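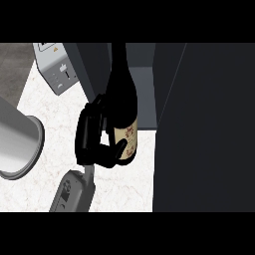 Nov 6, 2022

Cork taint trial, closure side. Notes on the second soak series and what I want changed before the third.

Background for anyone picking this up cold: Clakalside sent us natural corks from two lots in May, the Gondent lot (washed, silicone coated) and the Fourie lot (washed, paraffin under silicone). The complaint was musty notes in wine bottled under Gondent. Anikó wants a number for releasable TCA per lot and does not want a sensory opinion, so the tasting sheets stay in the other binder.

Soak method as run: whole corks in neutral white wine, closed jars, 24 h at room temperature, no stirring. Headspace kept as small as the jar shape allows. Fiber exposed above the liquid, desorbed hot, run on the GC with the deuterated standard. Same as the first series except for the wine, which is a new batch. I checked the new batch as a blank and it came back below our reporting limit on both injections.

Results, short version. Fourie is clean. All jars under the limit except one, and that one sits close enough to the limit that I would not argue over it. Gondent is uneven. Most jars are also under, but jar 8 is well above everything else and jar 5 is raised. This is the pattern you expect from natural cork, where a few bad pieces carry the whole lot, and an average over jars hides it. I have left the average out of the table for that reason. Siyabonga asked for it anyway and can compute it himself from the raw sheet.

Jar 8 rerun from the same liquid: peak area 1,351 against 900 for the internal standard. First run gave nearly the same ratio, so the injection is fine. Whether the jar is fine is another matter. Jars 5 and 8 both came from the older box with the rubber-lined lids. I rinsed two spare lids from that box with the blank wine and have them standing overnight. If the lids carry anything we will have to throw out the first series too, as it used the same box.

Things that went wrong

– The column oven took three tries to reach its start temperature on the first sequence. Johannes thinks the vent flap sticks. I logged it and did not open the back.

– One Fourie jar leaked on the shelf. Lost perhaps a finger of liquid. Excluded, marked X on the sheet.

– The calibration line bends at the top end. Low points are good. Nothing in the Fourie set goes near the bend, but jar 8 does, so treat its value as a minimum until I have run it diluted.

– Label ink came off two jars when I wiped them down. I could place both from the shelf order. Use the paint pen from now on.

Extraction force

Wian ran the pull test on the remaining corks from each lot, bottles stored upright for the first day and then on their sides. No difference between lots worth reporting. He notes that the paraffin-coated ones start harder and then move smoothly, while Gondent starts easily and drags near the end. The peak force is what goes in the report, but the shape of the curve is more useful to a bottling line and I would like it attached as an appendix.

He also had two corks rotate on the screw without lifting. Both were pulled by hand afterwards and are not in the data. The screw is worn at the tip. Unathi has a spare from the Drultard kit which fits after the collar is turned down, and she will do that on the small lathe when she has the chuck free.

Moisture

Gondent 5 percent by oven. Fourie slightly higher. Both within the supplier sheet. The oven balance drifted during the second weighing and I let it settle and repeated. Keep the door to the corridor shut during weighing, the draft shows in the last digit.

For the third series

One cork per jar. We had been putting several in each to save on jars and it means a hit cannot be traced to a piece. Glass jars with foil-faced lids only, rubber-lined box to be retired whatever the rinse shows. Number every cork on the end face in pencil before it goes in, and photograph the sides for lenticels and cracks so we can go back to them. Anikó to decide if Clakalside pays for the extra GC time. If not, cut Fourie down and keep Gondent at full size.

Dilution of jar 8 is first in the queue, then the lid rinses, then a blank. Liquid is in the cold room, second shelf, foil over the cap. Please do not open it.

Open question for Johannes: is the standard still in date? The vial has a receipt mark but I can't find an opening date on it or in the log.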